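Who Gets the Keys When the Old Man Goes

The first thing Lena Pawlak said to me when I got off the bus in Starkusau was that I had picked a bad week to come. The second thing was that every week had been a bad week since January, so I might as well have soup.

I'd come to write about a church succession, which I know sounds like the dullest assignment in the world. (My editor thought so too. I got two nights in a guesthouse and a firm warning about taxis.) But I grew up in a parish where the fight over a new priest went on longer than most marriages, and I have never lost my taste for this stuff. Give me a vacant chair, a few ambitious men in black and a building everybody loves, and I'm happy for months.

The chair in question belongs to the Bishop of Jurnus, who has sat in it for 30 years and who let it be known last winter that he was tired. He didn't resign. Bishops in this part of the world don't really resign; they get a cough and stop taking meetings. Within days there were two camps. One wanted his deputy, a local man who had baptized half the valley. The other wanted someone sent over from Abera, the bigger diocese down the river, which has money and opinions and has been trying to swallow Jurnus for as long as anyone can remember.

Lena is the choir director at the cathedral, so she belongs to neither camp and gets yelled at by both. She's small and fast and talks with her coat on. She took me in by the side door during the evening service and stood me behind a pillar, and I'll admit I forgot to take notes. The singing there is something else! Low and slow, no organ, and then one voice comes up over the top and your knees go a little funny. There were 40 people in a church built for many more, and most of them were older than my mother.

"Abera says we're dying," she told me afterward, over the soup. "Maybe. But we're dying in tune."

I heard the Abera case the next morning from Ashton Pirihi, and I have to say he made it well. Ashton came to the region as a graduate student to write about monastery landholdings and never left. Now he teaches church history and advises the Abera people on what he calls, with a perfectly straight face, administrative matters. He met me in the diocesan study center, where he spends his mornings, and he had clearly been looking forward to it.

His argument goes like this. Jurnus has 22 parishes and not nearly enough priests to serve them. Some villages see a service at Easter and then wait until fall. The seminary roof leaks. The deputy is a lovely man who has never balanced a checkbook in his life, and if he gets the job, the whole thing goes under while everyone is still congratulating themselves on keeping it local. Abera would pay for the roof and send young clergy, and the price would be that the bishop answers to somebody down the river.

"And the liturgy?" I asked him, thinking of Lena.

He made a face. Abera uses a newer service book, shorter, with the readings in the modern language. People in Jurnus talk about it the way my grandfather used to talk about instant coffee. 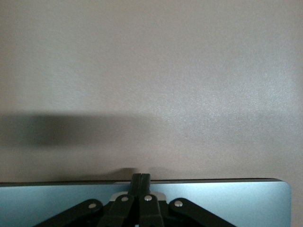
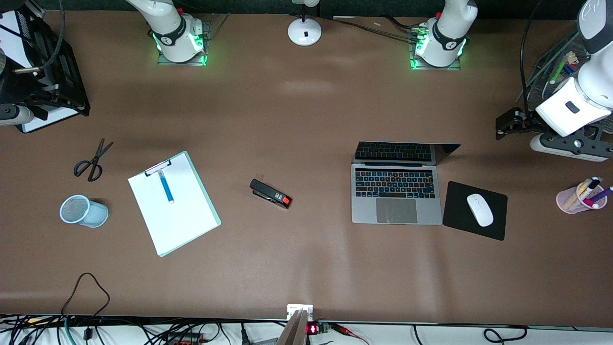 Two views from Starkusau. The second looks down on a brown tabletop.

I spent that afternoon doing what I always do, which is wandering around asking people who don't have a title. The woman at the bakery wanted the deputy because he'd buried her husband and didn't rush it. A man fixing a gate told me he hadn't been to church since his wedding and would be furious if Abera took over, absolutely furious, he'd write to someone. Two teenage sisters waiting for the bus thought readings they could understand sounded like a pretty good idea. I liked them a lot.

What surprised me was how far back everyone went. I asked simple questions about this year and got answers about Drolitz. If you don't know Drolitz (I didn't), it's a ruined monastery on the ridge above the town, and it's where the two dioceses split. The story in Jurnus is that Abera's monks left in the night with the silver. The story in Abera is that the silver was theirs and they left at noon, with a receipt. Ashton has read whatever letters survive and says they don't settle it, and that he'd be grateful if people would quit asking him at dinner.

I walked up there before supper. There's one wall standing, a well with a lid on it, and a view that goes on forever. Somebody had left a jar with a candle stub in it on the stones. I sat for a while and thought about how a fight over silver can outlast the silver, and everyone who ever polished it, and then I got cold and went back down.

The vote, when it comes, belongs to a council of clergy and laypeople who'll meet behind closed doors in the old refectory. There's supposed to be a list of three names. Depending on who you ask, the third name is a compromise monk, a decoy, or a printing mistake. The bishop himself has a vote and hasn't said how he'll use it. I asked for an interview and got back a very courteous note saying that His Grace was resting, along with a box of walnuts.

Lena thinks he'll back his deputy in the end, out of loyalty. Ashton thinks he'll surprise everybody, and pointed out that the old man was the outsider himself once, brought in over the heads of the locals, and that people stood in the square for 90 minutes in the rain to boo him. Lena's mother was one of them. She later sang at his anniversary.

On my last evening I went back to the pillar. It was the same service and mostly the same faces, though the bakery woman was there this time and gave me a nod. The bishop came in late through a side door with a cane and a blanket over his shoulders and sat down at the back, nowhere near his chair. Heads turned, then turned back. He knew all the words, and he coughed through a good number of them.

I left on the early bus with the walnuts in my bag. Lena has promised to call me when there's news, at whatever hour, and I've promised to pick up.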